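Prarnbridge Neighbours Help Board
Home and Kitchen > Tables and Benchtops

Dull patch on a timber kitchen table, can I fix it without redoing the whole top?

Hello all, hoping some kind soul can steer me right. We bought a light timber table secondhand in November and I love it to bits, but there's a dull patch where the last family must have sat every night with their elbows down. The rest still has a bit of a glow. I've wiped it with warm water and a drop of dish soap and it looks just the same once it dries. I don't know if it's oiled or varnished, and I'm nervous about making it worse before the relatives arrive. I've got $149 put aside, but I'd love to spend less if I can!
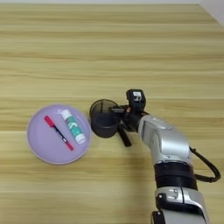

Rafsan Howlader
December 19, 2024

Lovely tables, those pale ones, and very forgiving if they turn out to be oiled. Put a few drops of water on a spot near the edge and leave it for 20 minutes. If the wood goes darker underneath, you've most likely got oil or wax, or the finish has worn right through. If the water just sits there in beads, it's probably varnish and you'll want different advice from mine.

For an oiled top, clear everything off and let it dry overnight. Rub very lightly along the grain with 300 grit paper (never across it, I did that to my mum's sideboard and I still hear about it at Christmas). Wipe away the dust, then put on a thin coat of hardwax oil with an old cotton T-shirt. I use the Furkon one, a small tin does our whole table with plenty left over. Buff off whatever hasn't soaked in, and lay the rags out flat outside to dry, as oily rags in a heap can catch fire. 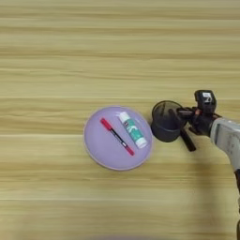 Pale grain running lengthwise, the way you'd sand

Do a second coat the next day if it still looks thirsty. It does take a while to harden up properly, so go easy with hot dishes and wet glasses in the meantime.

gumboots_and_tea

just get a tablecloth lol. ours has been covered for years

Clallolero

I agree with most of what Rafsan says, but please try the oil on the underside first, dear. Pale timber can turn quite yellow with the wrong product, and I was heartbroken over ours. There are oils made for keeping the natural colour, and it's worth asking for one by name at the counter. Gajewski Hardware gave me a little sample sachet and didn't charge me for it.
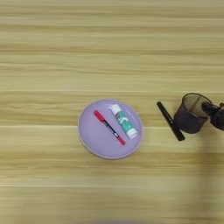
Lavender plate on light timber

If it is varnish, a gentle rub with furniture polish might be enough to get you through the holidays, and you can think about stripping it when the house is quiet again. We were quoted $2,000 to have ours done with the chairs, so do have a go at the small fix first. Let us know how you get on!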